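In defence of the slow mail

I sent a jumper to my aunt in Sturkwood last October and it took 111 hours to get there. I know the exact figure because the courier's website told me, in a cheerful green box, as if I'd been holding a stopwatch. I hadn't been. Neither had she. It was a jumper, she had other jumpers, and the weather had already turned warm.

I've been chewing on this ever since, because I reckon we've let fast delivery become the normal sort of delivery and made the other kind feel like a fault. You pay extra for quick, fine, I've got no quarrel with that. But have you tried to pay less for slow lately? I mean properly slow, whenever-you've-got-room-on-the-truck slow. At our post office in Imthorpe there used to be a rate for it. You'd fill in a little buff card, the parcel would go off into the unknown, and a fortnight later someone would ring you to say thanks for the books.
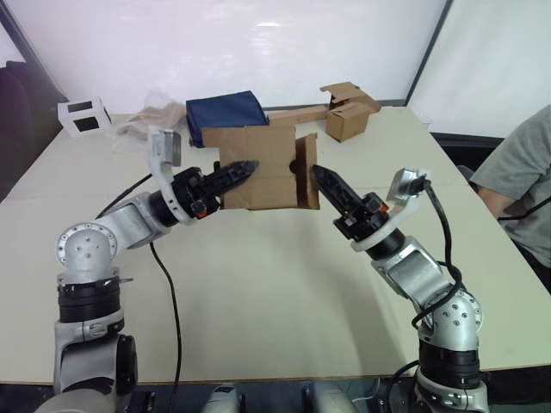 Page last updated: 23 January 2021

My friend Efa Lewis thinks I'm being sentimental, and she's got form in this argument because she sells secondhand crockery online and lives and dies by her reviews. People mark her down a star if a gravy boat turns up on the fourth day instead of the third. A gravy boat! She says if she offered a slow option no one would take it, and the ones who did would complain anyway. She may be right about the complaining.

But I'm not convinced about the first bit. When I was a kid Mum ordered all our school shoes out of the Kollár catalogue, and the form said to allow 5 weeks. So we allowed five weeks. We traced our feet on butcher's paper in the summer holidays, Mum added a thumb's width for growing, and we forgot the whole business until a box landed on the verandah. I can't remember anybody being cross. I do remember my brother getting two left shoes one year, and even that was sorted out by letter, very politely, with a replacement the following month. (He wore his thongs to school until then and was the envy of his class.)

What I miss is the forgetting, I suppose. You can't forget a parcel now. It texts you. It texts you when it's packed, when it's left the depot, when it's near your suburb, and then it sends a photo of itself on your own doormat while you're standing there looking at it. I bought a lamp from Zemum before Christmas and had nine messages before I had a lamp. By the time it arrived I was sick of it.

And there's the waste side, which I'll keep short as I get worked up. Three things ordered in one go will come in three boxes on three different mornings, in three vans, so that the first can get to me a day sooner than the last. I'd have waited! Ask me! Put a tick box at the checkout that says hold it all until it's ready and knock off $2, and I'd tick it every single time. 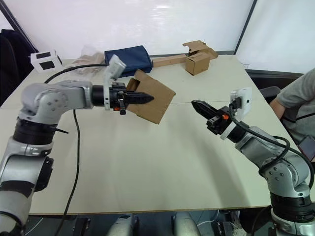
Athina Makris, who drove the mail run out past Sturkwood for years before she retired, told me the old slow stuff was what kept the run sensible. The urgent letters decided which days she went, and the parcels filled up whatever space was left in the ute. Her run was 125 kilometres return and she hated doing it half empty. Now, she tells me, there can be a van from one company and a van from another passing each other on the same dirt road, each with a single satchel on the seat. They wave, apparently. It's still the country.

I'm not saying medicine should go by donkey. If you need a part for the pump or tablets for your heart, you should have them tomorrow, and you shouldn't have to pay through the nose because you live a long way from the highway. That's half my point – the urgent things would have more room if my jumper wasn't in the queue with them, elbowing.

So bring back the buff card, or whatever the website version of it would be. Give me a price with a vague promise attached. My aunt loved the jumper, by the way. She's saving it for winter.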